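Notes from the Handheld Bench
12/03/2020

Hello again, and welcome to all the new folks who signed up after the September meetup in Novorau! I promised last time that I'd write up our house rules for handheld gripper sessions, and then I kept putting it off, and then three of you wrote to me in one week asking for them. So that's this issue. If you only came for the parts swap list, it's at the end, it's short.

Some background for the new people. I run the demo bench at Hulora, where we record people doing small everyday jobs with handheld grippers so that a robot policy can learn from it later. Picking, placing, packing, a lot of putting things in boxes and taking them out again. We had 107 recordings rejected in our first big batch. A few were bad hardware. Most were people (me very much included) doing perfectly reasonable things in seven different ways, with no rule that said which way was ours.

Filipa Abreu sat down with me and a big pot of coffee and we wrote the first version of what is now a 13-point sheet. It fits on two sides of paper if you use a small font. I won't print all of it, but these are the ones I get asked about.

Start open. Every recording begins with the jaws spread and both finger pads in view of the camera, nothing touching the pads. Hold it there for a slow breath. I used to skip the breath when I was in a hurry and the people who trim the clips could always tell which ones were mine.

Say the task before you move. Out loud if there's a mic, typed in the log if there isn't, and in plain words. "Put the orange in the box" is a task. "Fruit 4 again" is a note to yourself, and next month you won't know what it meant either.

One object at a time unless the task line says so. I know it's tempting to nudge a second piece out of the way with the side of a finger. If you nudge it, keep going and flag the clip. Please don't stop and start over and then log only the clean one, that's how you end up with a set where nothing ever gets bumped.

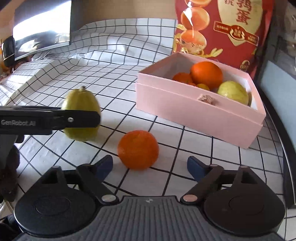

Soft things get their own rule, and it's the one we argued over the longest. For fruit, we close until the piece stops sliding and then we stop squeezing. Vidal, who did our grip sheets, wanted a number there. I wanted "until it feels right," which was a terrible rule, I admit it, because it only felt right to me. What we settled on is a practice round before each session: lift each kind of fruit just clear of the cloth, put it down, look for marks on the peel. If there's a dent, you're too strong, have another go with a different piece. A pear and a mandarin want very different hands, and if you warm up on one you'll be wrong on the other.

Dropped fruit comes out of the session. Bruised fruit too. Somebody wrote in to ask if you can eat it and the rule says nothing that has been in the jaws goes back to the kitchen, so no, sorry! We compost it. (I did lobby for an exception for oranges, seeing as you peel them. I lost.)

Two hands in the work area means two people have agreed on it, or one person has practiced it. If you're running a left and a right gripper together, the sheet says to pick which one leads and write it in the log. The arm that isn't doing anything should rest where it can't block the target piece from the other camera for the whole clip. Passing in front for a moment is fine, that's what real arms do.

Now the background question, which came up again in the mail. Do you have to clear the table down to nothing? We don't, and I'd push back a little on anyone who tells you it's required. Our rule is that whatever is on the table at the start gets logged as part of the setup, packaging and all. Keep names, badges and open documents out of view. Screens may stay, but check what's on them and what's reflecting in them before you press record. Faces in a reflection count as faces. We had a long back and forth over that with the Skillero reviewers, and I think they were right and I was being lazy.

The cloth can wrinkle. I'll say it again for the person who emailed me a photo of an ironing board: the cloth can wrinkle. We smooth it at the start of the day and then leave it alone. If a fold is big enough to roll a mandarin off its spot, pull it flat between clips and carry on. What you shouldn't do is lean on it with your free hand in the middle of a take.

Mix up where things stand. Our sheet asks for a new arrangement after each set, and "new" has to mean more than sliding one pear over by a thumb's width. Swap the heights. Put something small half behind something big. Stand the boxes somewhere else. I'm a creature of habit and always drift back to the same tidy row, so I now let whoever is sitting next to me lay out the table, and it's made my sets a lot less samey.

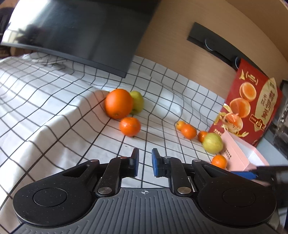 An orange, mandarins and pears on the grid cloth, with the gripper's blue pads open.

Last one, and it's for whoever is running the room. Give people breaks! A handheld gripper isn't heavy when you pick it up and it's a different story later in the afternoon. The sheet says stop when your wrist starts to ache, and that the session lead has to ask, because most people won't bring it up on their own. Tired hands also make weird data. Looking back through our 3,000 clips from the last round, Filipa could point to where lunch should have been.

We're revising the sheet before the next round and I'd love to hear what yours looks like, especially if you work with anything wet or breakable. We have next to nothing on glass. We also don't have a good rule yet for what to do when a piece rolls out of view and comes back by itself, and right now it depends on who's in the room. Send me what you've got, messy is fine.

If you'd like the full sheet, reply to this newsletter with "sheet" in the subject line and I'll send it over. Change whatever you like, just put your own version number on it so we don't end up quoting each other's rules by mistake.

Parts swap: I've got spare finger pads to trade and I'm looking for a short cable with a right-angle plug. Vidal is after a second tripod, any condition, as long as the legs lock.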